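Historia del ornamento doméstico
Apuntes de la sesión 5: Lo que imita y lo que se repite
Profesora: Qiuyue Xu

Avisos antes de empezar

La lectura obligatoria sigue siendo el capítulo sobre superficies de la antología. Quien ya lo leyó para la sesión anterior por error puede presumir de ello, pero conviene que lo repase. Las muestras de papel que circulan por el aula tienen que volver a la caja. El curso pasado desapareció una tira de Merent con peonías y todavía guardo rencor.

1. Dos costumbres muy viejas

Casi todo lo que hoy cubre una pared, una mesa o un suelo barato desciende de dos costumbres: fingir que un material es otro y repetir un dibujo hasta que deje de mirarse. Se estudian por separado y es una pena, porque en las casas aparecen casi siempre juntas. El salón burgués con zócalo de falso mármol y papel de flores encima es el ejemplo clásico. La encimera veteada de un piso de alquiler, con el mantel de rositas, es el mismo salón con menos presupuesto.

Vocabulario que usaremos sin volver a explicarlo:

Módulo: la unidad mínima que se repite.
Rapport: la distancia a la que el dibujo vuelve a empezar. En los talleres se dice también "repetición" y en los exámenes se dice de todo.
Caída: el desplazamiento vertical entre una tira y la siguiente. Puede ser recta o a medio salto.
Ramita: motivo vegetal pequeño y suelto, con fondo abundante alrededor.
Roseta: flor vista de frente, más o menos circular.
Veta: en la piedra, un accidente geológico. En la piedra pintada, una decisión.

2. El mármol que nunca vio una cantera

Los romanos pintaban mármol en paredes de estuco, y lo hacían también en casas donde había dinero para pagar el auténtico. Esto desconcierta mucho a los alumnos, que suelen dar por hecho que toda imitación es un ahorro. A veces lo es. Otras veces el pintor puede dar un verde o un amarillo que la piedra no ofrece, y el propietario prefiere el capricho.

La escayola teñida y pulida, la scagliola de los talleres italianos, complicó aún más el asunto. Se amasaba yeso con cola y pigmentos, se plegaba la pasta para formar vetas, se cortaba y se pulía durante un tiempo que ningún cliente quería pagar. El resultado engaña al ojo y a veces también a la mano, aunque al tacto suele resultar más templado que la piedra. Prueben a apoyar la palma en una columna de iglesia cuando no mire el sacristán.

Los manuales de pintor decorador del siglo XIX dedican páginas enteras a la veta. Casi todos coinciden en los consejos: la línea debe temblar, cambiar de grosor y tener una dirección dominante. El defecto del principiante es la red, esa malla regular que parece un mapa de carreteras. El segundo defecto es el entusiasmo.

Con la impresión industrial el problema cambia de sitio. La mano del pintor no repetía nunca una veta exacta. El cilindro repite todas. Un mármol impreso tiene rapport, como cualquier papel de flores, y el trabajo del dibujante consiste en que no se note. Los recursos habituales son las vetas en diagonal, que arrastran la mirada fuera del módulo, y los grises muy próximos entre sí, en los que cuesta encontrar una mancha reconocible. En cuanto alguien localiza la mancha con forma de pato, el mármol se acabó: a partir de entonces tiene una superficie llena de patos.

3. La ramita, o el arte de no molestar

Frente a la gran flor de damasco, que exige techos altos y visitas, la ramita es un motivo modesto. Llega a los papeles pintados por varios caminos, sobre todo desde los algodones estampados que Europa copió de la India con un descaro notable. Su éxito tiene razones prácticas. Un rapport corto desperdicia poco papel al empalmar las tiras. Un dibujo pequeño disimula paredes torcidas, y las paredes de las viviendas modestas lo estaban casi todas.

Hay además una razón social. La ramita se consideraba apropiada para dormitorios, cuartos de costura, habitaciones de servicio y, en general, para cualquier estancia donde el dueño de la casa no pensaba recibir a nadie importante. De ahí le viene la fama de inocente, que la publicidad explotó luego sin pudor. Una ramita azul sobre fondo azulado pálido promete ropa limpia y poca conversación.

Caso de estudio: Merent contra Pindov. Las dos casas trabajaban en Skistivitz, a orillas del mismo canal, y se copiaban los motivos con una regularidad que sugiere buena vecindad. El catálogo de Merent llegó a reunir 1.881 dibujos. Pindov respondió anunciando "hasta 4.000 combinaciones", cifra que solo se entiende si cada dibujo se multiplica por todos sus colores de fondo, incluidos los que no compró jamás ningún ser humano. El pleito entre ambas giró en torno a una ramita de nueve hojas. La defensa sostuvo que la naturaleza no tiene dueño. El perito de la acusación señaló que la naturaleza tampoco suele equivocarse dos veces en la misma hoja.

Vale la pena leer el informe pericial, que está en la carpeta del curso. Es la mejor descripción de un motivo vegetal que conozco y está escrita con un mal humor admirable.

4. Cuando se juntan

El gusto académico del XIX desconfiaba de la mezcla. Los tratados recomendaban un solo dibujo protagonista y mucha contención en el resto, y las fotografías de interiores demuestran el caso que se les hizo. La convivencia de estampados funciona mejor de lo que anuncian los tratados si se cumplen algunas condiciones:

Escalas distintas. La veta ancha y la ramita menuda no compiten.
Una gama común. Los grises y los azules apagados lo perdonan casi todo.
Un motivo con dirección y otro sin ella. El mármol corre y la flor se queda quieta.
Algún objeto liso. El ojo necesita un lugar donde sentarse.

Hou, el taller de restauración que nos presta las muestras, añade una quinta: buena luz lateral. Los restauradores añaden siempre una quinta.

Para practicar el vocabulario, localicen en estas vistas la dirección de la veta y el tipo de motivo vegetal, cuando lo haya.
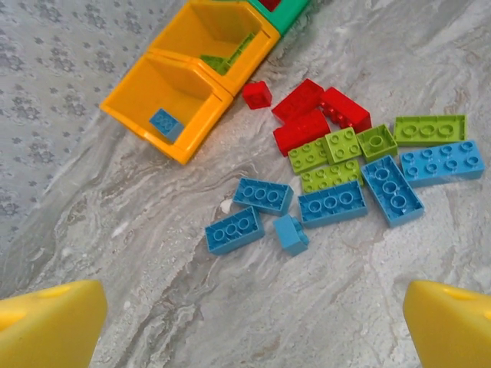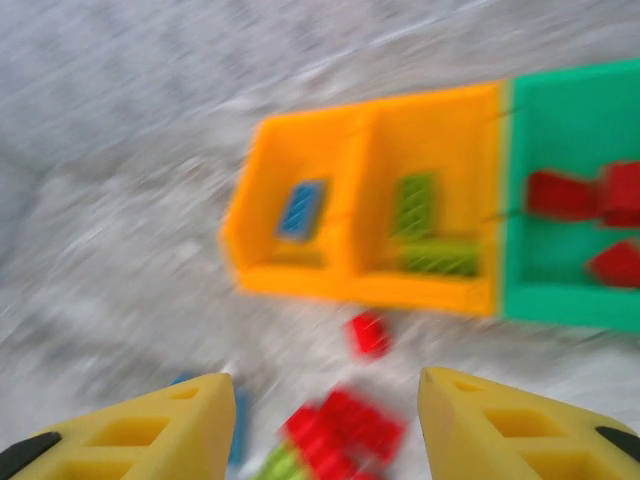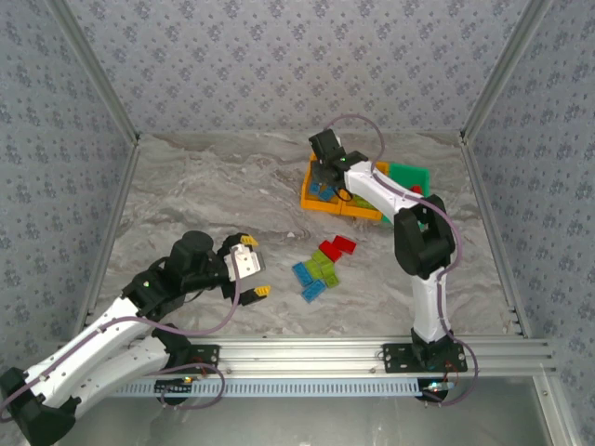
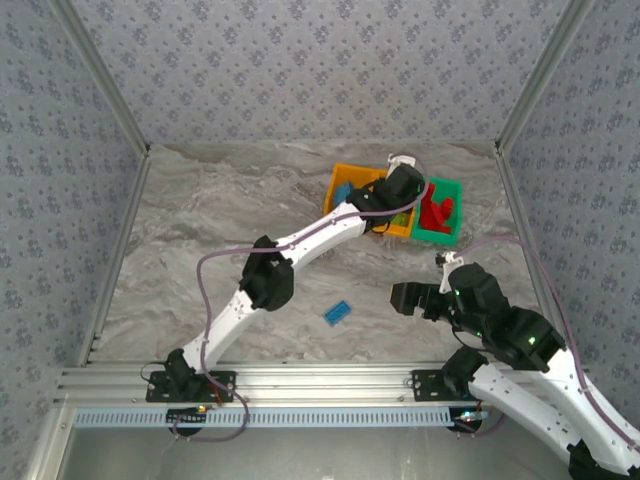

En la primera, roseta o flor en gris oscuro sobre tejido gris, junto al jaspeado. En la tercera y la cuarta, ramitas sobre fondo azul grisáceo. El naranja de la segunda cumple de sobra como objeto liso.

5. Cómo se mide un rapport

Elijan un detalle inconfundible: una hoja partida, una veta en horquilla, el pato. Márquenlo con lápiz blando sobre papel vegetal, nunca sobre la muestra. Bajen en vertical hasta que reaparezca idéntico y anoten la distancia. Repitan en horizontal. Si en horizontal el detalle aparece a media altura, la caída es a medio salto y hay que indicarlo en la ficha.

Error frecuente: confundir dos ramitas parecidas con la misma ramita. Los dibujantes alternaban variantes dentro del módulo para ganar naturalidad, y de paso para arruinarles la práctica a ustedes.

6. Trabajo para la próxima sesión

Busquen en su casa una superficie que finja ser otra cosa. Midan el rapport si es impresa. Si no logran encontrarlo, descríbanla con el vocabulario del apartado 1 y digan qué recurso usó el dibujante para esconderlo. Dos páginas, con dibujo del módulo a línea. No hace falta que el dibujo sea bonito, aunque sí que se distinga de una mancha de café.

Entrega el domingo antes de medianoche, en la carpeta del curso. Las casas donde todo es auténtico quedan exentas, previa visita de la profesora con merienda.

Lecturas de apoyo: el informe pericial del pleito de Skistivitz, la introducción al catálogo de Merent (solo la parte de fondos y caídas) y las fichas de Hou sobre limpieza de papeles con cola animal, que no entran en el examen pero explican el olor de la caja.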